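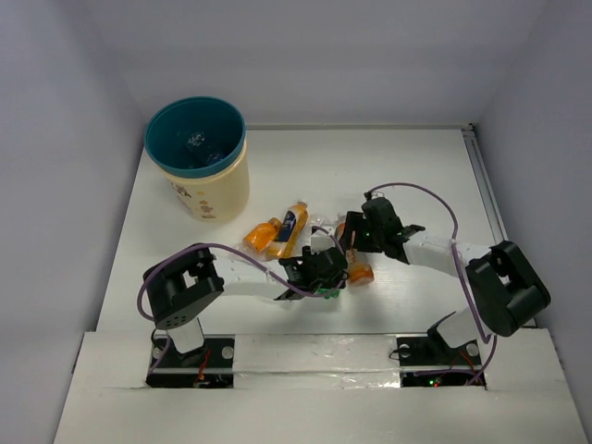
Flat fingers or soft fingers for small bottles and thin plastic wrap?

Hello all. I have two small white arms fixed side by side at the front of a white box, and both have a black gripper, the left one with two flat fingers. The task is to pick small things from the table and put them in an open container at the back left. The things are mixed: a small orange bottle, a taller bottle with a dark blue label, crumpled clear packaging, a small round orange piece.

I must decide before the end of November if I keep the flat fingers or change to the soft ones from Vinar. I borrowed one pair of the Vinar fingers and tried them on the right arm only, in a separate test. My results until now:

Flat fingers: very good on the clear plastic, because the tips can pinch one fold. Bad on the bottles when they are lying on the side. The bottle turns a little when the fingers close, and then it goes out of the grip.

Vinar fingers: good on the bottles, even when I come from a wrong angle. On the plastic they close, but they are thick at the tip and they push the plastic along the table before they take it.

I control both arms by hand with a pair of leader arms, and my controller is the Prelemov board with the standard settings. I have not changed the closing force. The camera is fixed and does not move between the tests.

My second problem is that the two grippers must often work close together in the middle. With the soft fingers the gripper is wider and I am afraid they will touch. Has somebody used different fingers on the left and on the right? Is it a bad idea if later I want to train a policy on the recordings?

Thank you for any experience, also negative.

Posted by benchtop_lena

Reply from twofingers22

I would just buy the soft ones. Flat plastic fingers are useless for round objects, everybody knows this. We changed all of ours and never looked back. Plastic bags are hard for any gripper, so don't judge by that.

Reply from oskar_m_lab

I do not fully agree with the reply before me. We did this comparison with three kinds of fingers, and the result depended more on the surface and on the force than on the shape.

Before you spend money, please try this. Take off the flat fingers and put a thin rubber pad on the inner side of each one. We used the Gauthier pads, the self-adhesive sheet that you cut with scissors. Leave the last 8 mm of the tip without rubber. In this way you keep the hard edge that can pinch the packaging, and the bottle is held on the rubber part further back. Clean the finger with alcohol first or the pad will move after one day. Ours moved, and for some time we believed it was a calibration error.

Then look at the closing force. I know the Prelemov board, and in my opinion the standard value is too high for a bottle on its side. The fingers close fast, one finger touches first, and the bottle starts to roll before the second finger arrives. We went down to 300 in the current limit field and we also made the closing slower. If your servos are different from ours, begin low and go up in small steps.

Also check the direction of approach. A lying bottle should be taken across its body, with the fingers on the two long sides. When two bottles lie one against the other, move the upper one first, even if the lower one looks easier to reach.

About different fingers on the left and right: it is possible. We recorded a set in this way and trained on it without special trouble. But you must decide it before you start recording and then not change it. The worst data we have is from a period when we changed the fingers in the middle and did not write it down. I would put the soft pair on the arm which takes most of the bottles, and keep the flat pair on the other arm for plastic and small round pieces.

For the distance between the grippers, the soft fingers open more to the outside than it seems from the drawing. Measure them fully open. Agree with yourself on one simple rule, for example that only one arm enters the middle at one time, and the other one waits on its own side.

One more small thing. Look at the cable to each gripper when the arm is fully extended. With the heavier fingers our wrist turned more slowly, and we had blamed the fingers for it, but a cable was pulling.

Reply from kettlebridge

Not an answer to everything, only to the part about the camera. I had white table, white walls and clear packaging, and the policy could not find the packaging at all. A grey mat from Vullby under the objects helped me more than any new fingers. With teleoperation you do not notice it, as you look with your own eyes.

Comment from benchtop_lena

Thank you to all. I put the rubber pads on the left gripper in the evening and did 22 tries with the small orange bottle on its side. It slipped 3 times, and all of them were with the old force setting. I will now do the same with the taller bottle and then decide about Vinar. The mat I have not tried yet. Does the mat need to cover the full table, or only the middle part?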